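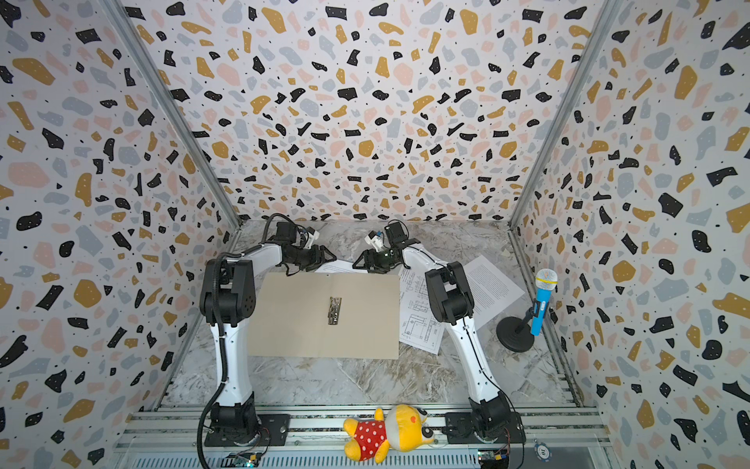 Setting Up a Paper Filing Task on the Pesiron Two-Arm Bench Kit

This tutorial covers the filing task supplied with the Pesiron kit: placing loose printed sheets in a folder with a metal clip at the spine. It assumes the arms are already bolted to the front rail, both controller boards have power, and the kit software, Zernumia, finds both arms at startup. If it finds only one, go back to the wiring guide before continuing.

Paper is a harder test for this kit than blocks or cups. A sheet bends when it is gripped from one side, and a stack shears when one arm pulls ahead of the other. The settings below are for plain office paper. Card stock and glossy sheets need their own profile and are not covered.

What you need

The Pesiron kit with parallel grippers on both arms
One flat folder with a metal clip at the spine
A small stack of printed sheets, no more than 10
The paper profile, listed in Zernumia under Materials

Step 1. Check the work surface

Wipe the panel and let it dry. Grit under a sheet changes the height at which the fingers meet the paper, and the profile has very little margin there. If the panel rocks when you press on a corner, tighten it before calibrating.

Wall covering is a matter of choice. A busy pattern does no harm to a recorded motion, which replays joint positions and ignores the camera. If you plan to use the optional vision add-on, keep the same wall covering for setup and for running.

Step 2. Home both arms

Open Zernumia, select Pair, then Home. The left arm moves first. Keep your hands behind the rail until both status lines read Ready.

Next, run Center Meet. It brings the two grippers toward each other over the middle of the panel and stops with a gap between them. Measure the gap at the fingertips. If it differs from the value on your calibration card by more than 2 mm, repeat the homing routine. A second failure usually means a loose base bolt. Software offsets can hide the fault for a short time, but it comes back once the arms have been moving for a while.

Step 3. Place the folder

Lay the folder open and flat with the clip on the center line of the panel. The clip should run from front to back. Both arms can then reach their own half without crossing the spine.

Set out the loose sheets where at least one gripper can reach them. Sheets can be tilted, and they can overlap the folder edge slightly. Avoid putting a sheet entirely under the folder, as the fingers need an exposed edge.

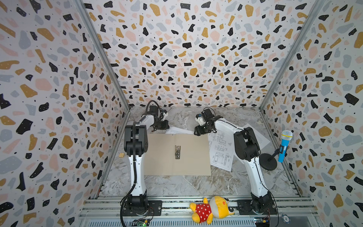
Folder open at the center of the panel, with the printed sheets placed around it.

Step 4. Load the paper profile

Select Materials, then Paper, then Apply to Both. The profile makes two changes. It lowers the closing force to 40 percent of the default, and it slows the last part of the approach. Do not raise the force to cure a missed grip. A missed grip on paper is nearly always a height error, and more force only creases the sheet.

To correct height, use Touch Down on one arm at a time. Lower the fingers in small steps until the sheet just moves when you tug it by hand, then save. Repeat for the other arm - the two values will rarely match.

Step 5. Record the motion

Recording is done by hand guiding. Press Free on the left arm, move it to the edge of the stack, and press Mark. Do the same with the right arm at the opposite edge. Add a Mark for each lift, each carry and each release.

Keep the carry low. A sheet lifted high catches air and swings, and it will land away from the recorded position.

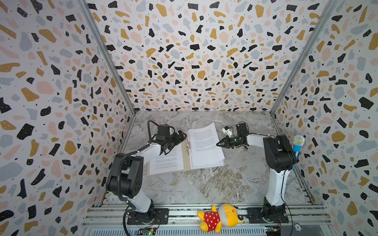

When both arms work on the same stack, turn on Link Timing. Without it, each arm runs at its own pace and the pages skew. Some fanning is normal even with linked timing. Add a Square Up move at the end, in which both grippers press inward on the stack edges at low force.

Check the cables at this stage as well. Replay the whole motion at the lowest speed and watch the conduit on each arm through its full travel. If a loop tightens or drags over the paper, add a Mark that takes the elbow along a wider path.

Step 6. Run and adjust

Run the motion with one sheet, then with the full stack. Common faults:

Sheet slides away before the fingers close: height too low, or approach too fast.
Corner folds under: the grip is too close to the corner. Move it toward the middle of the edge.
Fingers strike the clip: the folder has shifted. Put it back on the center line and repeat.
One arm stops with a load warning: look for a cable caught on the rail.

Limits of the kit

The Pesiron grippers cannot separate two sheets that are stuck together. The Guto suction tip fits the same wrist mount and handles single sheets better, but it cannot press a stack square. For mixed work, fit the suction tip on one arm and keep the parallel gripper on the other. The Sebastian finger pads are a cheaper change and are worth fitting first if sheets slip in the grip. Run Touch Down again after any change of tip or pad.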